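Lulldale lunch-packing study: frequently asked questions

Last updated 2 July 2022

What is the study about?

We train a two-armed robot to pack a lunch bag from demonstrations given by a person. The learning method is called Prolta. It takes camera images and joint positions as input and outputs short sequences of arm motions. There is no separate step that builds a 3D model of the bag.

Why a lunch bag and not a bin or a tray?

A bin holds its shape. A soft bag sags, folds and shifts every time an arm touches it, so a motion that worked on one attempt can miss on the next. We wanted a task where the robot has to look again before each move.

Which camera views does the policy get?

There is a small camera at the wrist and a fixed camera that covers the table. The wrist view is good for the last part of a reach, but fabric close to the lens can fill most of it and hide whatever is on the other side. When only the tip of an item shows past the bag, the policy has to rely on the fixed view to know what it is reaching for.

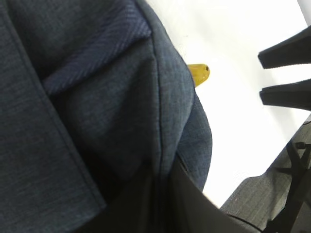 How were the demonstrations collected?

Tatu Ondieki and Magnus Gourlay gave all of them, using a pair of hand-held leader arms. There are 70 demonstrations in the training set. Each one starts from a different layout of the bag and the items. Attempts where the operator dropped something and recovered were kept. Attempts that were abandoned were taken out.

Does the robot know which item is which?

It is not given labels. Flernix, our earlier system, ran an object detector first and passed the names and outlines to a planner. Prolta skips that. The only instruction it gets is the order of packing, set before the run starts.

What counts as a success?

Every item has to be inside the bag and the arms have to be back at their rest position within the time limit. The bag does not have to be zipped closed. We tried scoring the zipper as well and dropped it, as it told us more about the bag than about the method.

How well does it work?

We ran 20 test trials with layouts that were not in the training set. Prolta completed 16 of them. In 2 of the failed trials the bag tipped over. In the others the arm closed beside an item and did not try again before time ran out.

Why use two arms?

One arm can steady the bag while the other brings an item, and the roles can change partway through a run. The items also call for different handling. A food container with a flat lid is wide and rigid, and in the setup shown with this answer the right gripper has a finger over one side of the lid while the left is close to the open top of the bag. The long cucumber and the rounded pear need other grips, and the policy has to pick one from the images alone. 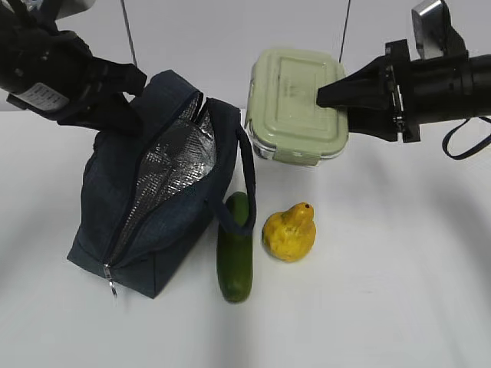
Lighting was the change that hurt results most when we moved the setup from Rivadeneyra to Lulldale. The new room is brighter, and a white tabletop throws a lot of light back at the cameras. The silver lining inside the lunch bag adds bright patches of its own, right where the policy has to judge the opening. We now vary the brightness of the training images, which helped but did not fully fix it.

Can I get the data or the code?

The training code will be released in September. The demonstrations will follow once the files have been checked — we don't have a date for that part yet. Requests for early access can be sent to Magnus Gourlay through the contact form.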